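Forum > Hydrology and Field Methods > Groundwater and Springs

Spring discharge vs. well levels on a karst site – which one do you trust?

Posted by sinkhole_sam, 26 Oct 2024 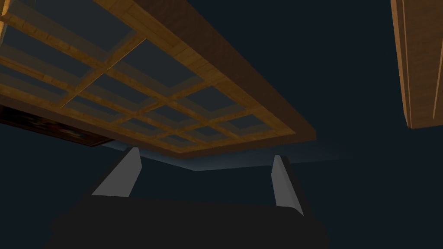
Original question

I'm trying to work out recharge timing for a small limestone basin above Sultby. We have one good spring at the bottom with a weir and a pressure logger, and 2 monitoring wells up on the plateau. After a storm the spring rises within hours. The wells barely move for days, and one of them sometimes doesn't move at all.

My supervisor wants me to use the wells, as they are what the county uses. I think the spring is telling me more about how the basin works. Has anyone dealt with this?

Replies

marl_and_chalk wrote:

Both are right, they are measuring different things. The spring sees the conduits. The wells are most likely in tight rock between conduits, so they see the slow part. If you only need timing for the fast recharge, use the spring. If you need storage, you can't ignore the wells.

How deep are they, and are they cased all the way down?

sinkhole_sam wrote:

The shallow one is open below the casing. The deep one has a short screen near the bottom. I don't have the driller's log for the deep one, only a one-page summary from when the Najjar farm was surveyed.

dripline wrote:

I'd be careful calling the spring response "recharge." A fast rise at the spring is often a pressure pulse. Water already in the conduits gets pushed out and the new water shows up later. You need conductivity or temperature next to the stage record to tell them apart. If stage goes up and conductivity stays flat for a while before it drops, the first part of the rise is old water.

marl_and_chalk wrote:

Agree with that. Conductivity is cheap to add and I wouldn't publish a travel time without it.

Imad Rizk wrote:

I disagree a little with the advice to lean on the spring. I worked on the Visari plateau for 8 years and we had the same setup. We built a whole recharge model on the spring record. Then we ran a dye trace and found that a large part of the flow at our spring came from a sinking stream outside the basin we had drawn. Our area was wrong, so every recharge number was wrong too. The wells were dull but at least they were inside the boundary.

Before anything else, check your catchment. Has anyone done a trace there?

sinkhole_sam wrote:

One trace, in April, from a sinkhole 1700 m north of the spring. It came through in 9 hours. Nothing has been done on the east side toward Trakville, and there is a stream over there that loses water along its bed. I hadn't thought about it crossing over.

Imad Rizk wrote:

Then that is your next job. Gauge the losing stream above and below the dry reach on the same day, and put dye in at the low end. If it reaches your spring, redraw the line. Do it at high flow and again at low flow if you can. The divide can move.

gaugeboard wrote:

Not to pile on, but what is the weir rated to? On our springs the peak goes over the top of the plate in any decent storm and people quote the number anyway. If yours overtops, you have good timing and bad volumes.

sinkhole_sam wrote:

It overtops in the biggest ones. I've been flagging those and leaving them out of the volumes.

gaugeboard wrote:

Leaving them out biases your totals low. Get a few current meter readings downstream at high water and extend the rating. It won't be pretty but it's better than dropping the storms that matter most.

dripline wrote:

I don't think he should extend a rating from a few points on a weir that's drowned. Put a second logger in the channel further down where there's a proper bank, and rate that section separately.

gaugeboard wrote:

Fine if there is a decent section. On a lot of these springs it's boulders all the way to the road.

marl_and_chalk wrote:

Going back to the well that doesn't respond – have you tried a slug test? If the screen is clogged, the level won't tell you much about the aquifer. Takes an afternoon. If it recovers very slowly, I'd stop using it for storm response and keep it for the seasonal trend.

sinkhole_sam wrote:

Haven't tested either one. I'll do the shallow well first and borrow a bailer for the deep one. Conductivity probe is on order, and I'll ask about access to the stream on the Trakville side before planning the dye. I'll post the curves when I have them.

Imad Rizk wrote:

Tell the landowners downstream before you put the dye in. We didn't tell enough of them the first time and the phone rang all week.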